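The Cube of Wostalstead

Gönül Yalçınkaya had been asked for a story of 4000 words set in the mountains, and had written 569, most of them weather. The editor at Wesilby wanted a hero by May. Gönül had a cloth.

It was a blue cloth, creased at the left where it bunched over the table's edge, with a range of orange and gold peaks printed along it and a small white moon. She called the country Wostalstead, which sounded damp enough to have a parliament.

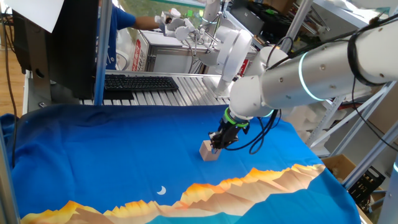
Into this country she put a cube. It was wooden, it had no relatives, and it arrived at night, the moon being the only thing up. Every traveller in Wostalstead is asked to state his business. The cube declined, and was taken for a diplomat.

Two villages claimed him at once. Bala, on the tan side of the ridge, said he was plainly a Bala man, square and slow to anger. Yüksel, on the orange side, said he owed them rent.
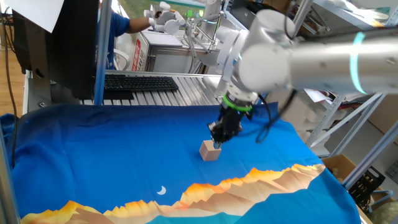
The stranger above the peaks, on the night of the second petition.

The petitions were read aloud to him until the candles gave out. He heard them both with the same face — he had six, but they were hard to tell apart — and each village went home certain it had won.

Gönül read this over and found that her hero had yet to do anything. She considered giving him a horse.

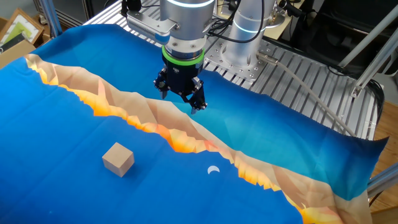
Page 2

By morning there was talk of making him mayor. He had sat a whole night on the blue plain under the ridge without raising a tax, and the older people could not remember the last time that had happened. A crease in the ground was named after him. Yüksel dropped the matter of the rent.

"But what does he want?" wrote the editor.

Gönül looked at the cloth for some time, then put in more weather.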